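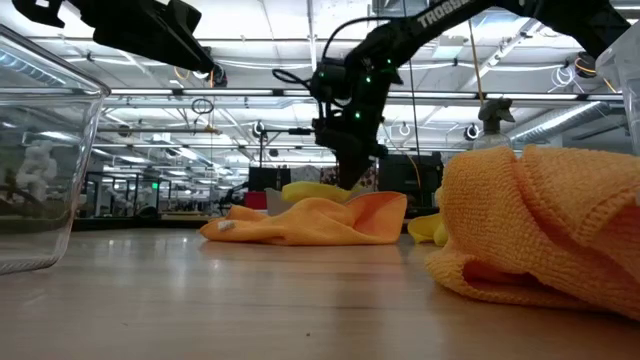
BEKTHORPE - Toltari, which has spent most of its short life teaching machines to pick up objects that hold still and keep their shape, today announced Tiltenent, a collection of 1458 recorded demonstrations of robot arms handling cleaning cloths. The company concedes that this is a lot of attention to give a rag. A cloth dropped on a table lands differently every time, and the two orange ones on the Bekthorpe bench can look like a low mound with a flap at one end or a tall heap with a hole in the bottom, depending on how they were let go. To a person both are the same cloth. To a learning system they are two separate problems, with a spray bottle standing behind one of them for good measure.

Tiltenent will be available in December to universities and to companies building tidying, laundry and cleaning systems. Every demonstration in it was driven by a person, start to finish, at an ordinary wooden tabletop. The operator moves, the arms follow, the cameras record, and the resulting episode is kept whether or not anyone in the building was proud of it.

"We had a demo where the arm stacked cups, and visitors loved it," said Mayu Hattori, who leads data collection at Toltari. "Then one of them put her scarf down on the table and asked if it could move that. We changed the subject. Tiltenent is what we did after she left."

The original plan called for 1000 episodes. The team passed that number well ahead of schedule, looked at what it had, and found a great many tidy pickups of cloths lying conveniently in the open, mostly recorded before lunch. Collection went on for another 14 shifts with stricter instructions on how the table was to be messed up beforehand. The instructions run to two pages. Operators are told to drop a cloth from shoulder height and leave it alone, to let cloths overlap, to start some episodes with a cloth already in a bin, and to resist the urge to straighten anything. The last item is the one most often broken.

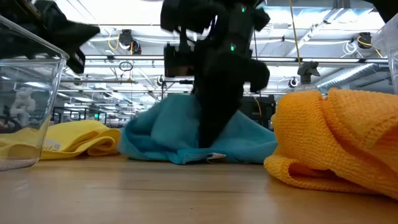
The operators, 14 in all, were hired locally and had no background in robotics. Among them are a retired bus driver, two students of stage lighting and a former hotel housekeeper whose opinion of the company's folding was requested once and then respectfully filed. Each trained for three days before any of their work counted. Toltari says it chose people with different habits on purpose. Some operators reach straight for the highest fold and lift. Others nudge a cloth first to find out where its edge is, and a few chase a corner across the table for longer than the task strictly deserves. All three approaches are in the collection, labeled by operator number, and a system trained on it gets to see that there is more than one decent way to do the job.

It also gets to see plenty of indecent ones. Dropped cloths, pinches that closed on air and pickups that brought along the neighboring cloth as a passenger have been left in and marked as such. About these the company is unusually cheerful. "A failed grasp with a good recovery is worth more to us than a clean one," said Ximeng Jin, the engineer responsible for the recording system. "I used to say that to make operators feel better. Then we trained on the recoveries and I had to admit I was right, which took some of the kindness out of it."

Each episode holds synchronized video from fixed cameras at the bench and from small cameras carried near the grippers, along with the joint positions of both arms and a one-sentence description of the task written by the person who performed it. The sentences have been checked for spelling and otherwise left as they were. Readers of the collection will find "put the yellow one with the other yellow one" next to "same again but worse," and Toltari believes that customers who give orders to household machines will speak in much the same style. 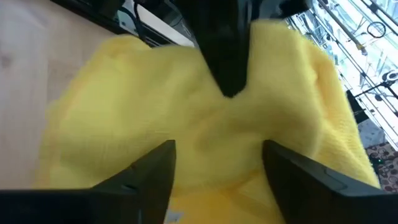 The close views have turned out to be the part that early users ask for. From above the bench, a gripper hides the very spot it is working on, and the moment when fabric starts to slip is over before a distant camera has anything useful to say. Near the fingers, the folds fill the picture and small slips can be found and labeled. Jin's group went through the close footage by hand and marked the instant of contact in every episode. The work was divided evenly among four people, all of whom have asked that it be automated next time.

Automating it would of course require a learning system, and the learning system would require examples. The company is aware of this.

Tiltenent comes in two parts. The first covers single-cloth tasks: pick up, move, place in a container, take out again. The second covers tasks that need both arms, such as passing a cloth from one gripper to the other or holding one end while the other end is found. The second part is smaller and took longer. Two-arm episodes demand that one operator think about both hands at once, and the sign-up sheet for those shifts reflected the public's enthusiasm for that.
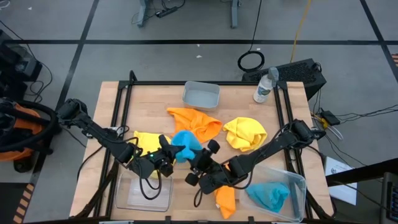 Two arms meet over a blue cloth at the Toltari bench in Bekthorpe.

Toltari makes no claim that a system trained on Tiltenent can do the laundry. In the company's own trials, a model trained on the first part handled cloth colors it had seen with some confidence and became noticeably thoughtful when given a gray dish towel. Patterned fabric is not covered. Neither are socks, which Hattori describes as "a separate grant application." Anyone planning to use the collection for garments is asked to get in touch before buying, partly to save them money and partly so the company can find out how it goes.

Academic groups may apply for the full collection at no charge, on the condition that they report labeling errors. Commercial licenses are sold by the seat, and a sample pack with episodes from both parts is offered to companies that would like to see what they are getting. The sample pack was chosen at random. Sales proposed choosing the good ones and was outvoted.

Work on a follow-up begins once the current release has shipped. It will add towels of several sizes and a second bench in another room, where the light comes from a window and changes without asking. Recruitment of new operators opens in Bekthorpe in January. Applicants need steady hands, a tolerance for repetition and no strong feelings about creases. Shifts start at 8:30 a.m.

About Toltari

Toltari collects and licenses demonstration data for robot learning. The company is based in Bekthorpe, where it occupies the ground floor of a former carpet showroom and has kept the parking.

Contact

For access to Tiltenent and for sample packs, write to Sales at Toltari, Bekthorpe. Press questions go to Mayu Hattori. Reports of labeling errors go to Ximeng Jin, who would like the episode number included and the tone kept civil.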